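4.2 Measuring by cup, by spoon and by syringe

I should admit up front that I came to this part of the study with a grudge. I have ruined a lot of jelly and at least one birthday cake by trusting the lines on the side of a cup, and I wanted to know how much of that was me and how much was the cup. So this section is about small amounts of liquid, the kind a recipe mentions in passing, and what people do at home to get them from one container into another.

We looked at three ways of doing it. The first is pouring straight from a big measuring cup into a small one, and it's what nearly everyone in the Oakley kitchens did when we left them alone. The second is spooning. The third is drawing the liquid up in a plain plastic syringe and letting it out over the small cup, a habit that a few of our households had picked up from giving medicine to kids or cats and had quietly carried over to vanilla and food coloring (I was delighted by this, and have since started doing it myself).

For the liquid we used water with red food coloring in it. Clear water is miserable to read in a see-through cup, and you end up tilting your head and guessing. Red shows the level nicely, and it also shows every single drip on a pale tabletop, so we got our spill record more or less for free. The coloring does fade a lot when there's only a little liquid in the cup, and it can look like a different mix altogether. It threw me more than once while I was going back over my notes from the Anwood sessions.
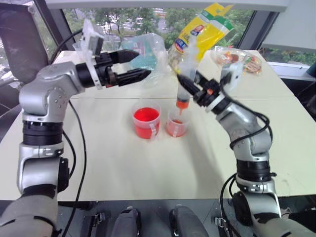

Figure 3. Syringe transfer into the smaller measuring cup. The larger cup is nearly full; the smaller one holds a shallow layer.

Each household did 20 transfers with each method, in whatever order they liked, and we asked them to talk while they worked. The talking was the best part! People have very strong feelings about handles. A cup with a handle gets lifted and poured without a second thought, even when it's filled close to the brim, and a cup without one gets both hands and a lot more care. I had expected the fuller cup to slow everybody down and it really didn't, at least not when there was something to grab.

Where the cups stood mattered too. Most people pushed the two of them together until they were touching or close to it, and the ones who left a gap dripped across it. With the syringe the gap is an even bigger deal, as the tip keeps letting go of liquid on the way over. One participant at Zamwood worked out that you could pull the plunger back a hair before moving, and after that her table stayed clean. We hadn't told her to, and I wish we had told everyone.

Pouring was fastest by a mile and also the worst, with 40 percent of pours ending over the line. Overshooting with the syringe was rare, but people got bored. After roughly 30 minutes several of them went back to pouring and told us, cheerfully, that it was close enough. Spooning sat in between and nobody liked it.

Reading the level is a separate headache, and I come back to it in 4.3 with the Dinine cups, whose lines are printed on the inside.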